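Keeping Endorsement Paperwork in Order: Household Tips for Student Athletes

30th April
By Signe Overgaard

A college athlete with 3 small sponsorship deals can expect a steady flow of contracts, product samples and payment slips into a shared flat. The tips below cover storage and record keeping at home. They do not cover tax, which needs separate advice.

1. Give each sponsor its own folder. Write the sponsor's name on the spine and the contract end date inside the cover. A deal with Gradlow that ends in September goes in front of one that ends later.
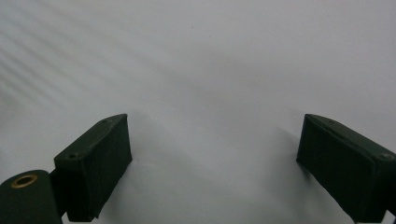 2. Photograph signed pages before filing them. Lay each sheet flat, square to the lens, and take one page per shot. A plain, pale surface with even brightness is suitable -- dark green items stand out clearly against it, down to small screw holes. White paper needs a darker backing, or the page edges will be lost.

3. Log payments on the day they arrive. Record the gross amount, the fee taken by the agent and the net amount. If Miah pays 800 and the agent keeps 38, enter all of the figures, including the 762 that reaches the account.

4. Store samples apart from personal kit. Items from Nistumico may have to be returned when the agreement ends, so keep the original boxes and packing slips. Worn shoes should be dry before they go back in a box.

5. Clear a table for sorting once a month. A board laid over most of the top protects the wood from staples and gives a flat base for writing.

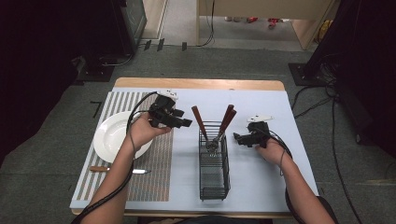 6. Keep a running total. Some agreements set a ceiling on bonus payments. With a Sukatetti contract capped at 3000, mark the running total in pencil on the front sheet and check it against the bank statement before sending the next invoice.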